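Gripper and Wrist Camera Trials: Minutes of the June Meeting

Present: Marwa El Ouafi (chair), Panagiotis Omerović, Dragica Radonjić, Isauro Salinas (minutes)
Apologies: Italo Messina, travelling back from Eltville

1. Minutes of the last meeting

Agreed as circulated, with one small correction: the spare wrist cable was ordered by Dragica and should not have been put down to Panagiotis, who was very gracious about the credit. Marwa thanked everyone for squeezing this in before lunch, and Dragica in particular for the apricot cake.

2. Left and right arms on the two-arm table

Panagiotis took us through where things stand. Both arms are running the Cerenel controller, and the plan is still to give each of them the same jobs so that we can compare left with right before anyone changes a setting. He has been working with the tote bag, the metal case and the little green-capped bottle, and would like to keep to those for the whole comparison, even though we are all (Isauro especially) a bit tired of the bag by now.

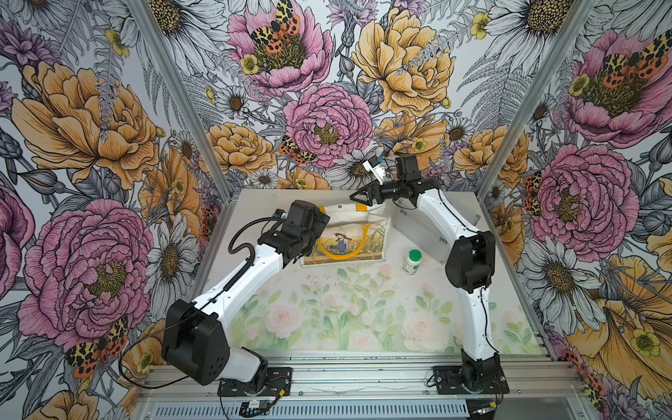
The bag remains the hardest of the lot. Panagiotis feels the handles are the fairest thing to aim for, as the body lies so flat that a parallel gripper has very little to get hold of. Dragica wondered whether the two arms should try one handle each, and there was a good long chat about this. We settled on single-arm picks first, 60 on each side, and two-arm lifts afterwards if there is time.

Marwa asked about the gripping force. It stays at 8 newtons for the bottle. Isauro would like to go higher for the case, and Panagiotis is happy with that so long as the new value goes in the log before the run and not from memory the next morning, as has been known to happen.

3. Fingertips

Two sets of Drulmont pads have come, one soft and one ribbed. Dragica has tried both by hand and rather likes the ribbed ones, but she was careful to say that this is only a feeling so far. They will go on after the single-arm picks, the same set on both arms, so that we don't muddle pads with sides. Italo sent word that he would still like the Atanasov fingers looked at, and we were all glad to say yes, though probably not this month.

4. Cameras

Isauro has gone through the wrist camera recordings, more than 800 clips in all, and deserves a medal. His main worry is the bottle, which he loses from view on the final approach in a fair few of them. He would like to tilt the mounts slightly and record a short set before and after. Dragica asked that the flowery wallpaper and the rose mat stay just as they are meanwhile, because a busy background is a good test and she doesn't want it altered halfway through. Agreed.
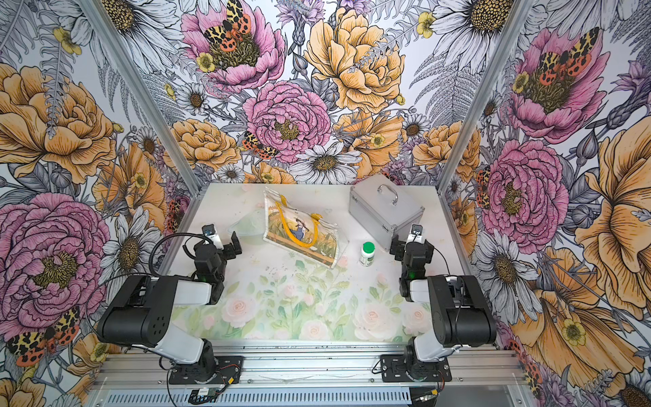
5. Actions

Panagiotis: single-arm picks on both sides, and a note of every dropped item.
Dragica: label the Drulmont pads and keep the two sets in separate boxes, please.
Isauro: camera tilt, with the before and after clips in the shared folder.
Marwa: write to Italo about the Atanasov fingers and find out when he is back.

6. Any other business

The label printer is out of tape again. Marwa will order two rolls this time. Next meeting in July, same room, at 11.30.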